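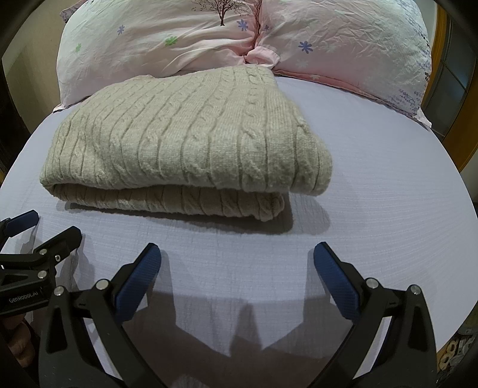 Fukonau Knitters' Guild
Minutes of the December meeting, held in the upstairs room at the Linau Street library

Chair: Hanna Nowakowski
Minutes: Teodor Pawłowska

Hanna opened the meeting at 7:10 p.m., a little behind time on account of the soup, and welcomed everyone in from the cold. There were 13 members present, which filled the good chairs and two of the wobbly ones. Apologies had come in by phone from the Rudanier sisters, who were snowed in and sent their love and a tin of ginger cookies by way of a neighbor.

1. Minutes of the last meeting
Read aloud and approved, with one correction. The pattern discussed under item four was for a child's vest and should not have been written down as a tea cozy. I am sorry for the confusion, especially to the member who went home and started one.

2. Money
The balance stands at $2000 even, a pleasing number that we will enjoy while it lasts. The hall rent for the spring is due next month. Dues remain at $20 for the year, and Hanna asked that anyone finding this a stretch please have a quiet word with her, as we would much sooner have the person than the check. There was a suggestion that we put the money from the fall yarn sale into a second set of blocking mats. After a good long talk, it was agreed to buy one set now and look at the matter again after the spring sale.

3. The cable class
Hanna reported on the beginners' cable class, which ran for 3 evenings and was fuller than we had dared to hope. Most of the people who came had never held a cable needle before, and there was plenty of laughing and a fair amount of ripping back. She would like to repeat it in the new year with a smaller first project, probably a headband, so that people can finish something before their patience gives out. It was also felt that the chart should be printed larger. Several of us (your secretary included) had been following the wrong row for some time.

There was a side conversation about whether beginners should cross their cables without a needle. Feelings were strong on both sides, and I will only record that it was not settled and that everyone stayed friends.

4. Washing and storing winter woolens
This was our talk for the evening, and Hanna kindly stepped in to give it when our guest speaker came down with a cough. Her main points, for those who missed it:

Wash before you store, even if the sweater looks clean. Moths are fond of the places where we have spilled our lunch. Use cool water, a gentle wool soap, and no wringing - press the water out in a towel and dry the piece flat, turning it over once.

Heavy cabled sweaters should be folded and laid on a shelf. On a hanger the weight pulls down the shoulders, and it is a sad job trying to coax them back. Put the thickest pieces at the bottom of the pile, and refold them along different lines now and then so the creases don't settle in.

Cedar and lavender smell lovely and may help a little, but she wouldn't trust a good cardigan to them alone. A closed cotton bag and a regular look through the closet do more.

Questions followed about pilling, felted cuffs, and a husband's sweater that had been through the hot wash. For that last one Hanna recommended mittens.

5. Library display
The library has offered us the glass case by the front desk through the end of winter. We would like a mix of old and new work, including the Lai mittens if the owner can spare them. Please pin your name inside each item and leave it with me by the next meeting. Hanna will write the labels, as her handwriting can be read from a distance.

6. Any other business
A pair of reading glasses with a green cord was left behind last time and is still in the biscuit tin. The coffee urn needs a new plug. We were asked whether children may come along to the January meeting, and the answer is yes, gladly, with something to keep their hands busy.

Hanna thanked those who had brought food and those who stayed to stack the chairs. The meeting closed at 9:05 p.m., though knitting went on for a good while after.

Action items
Teodor - order the blocking mats, collect pieces for the display, ask about the urn
Hanna - set dates for the second cable class, enlarge the chart, write the labels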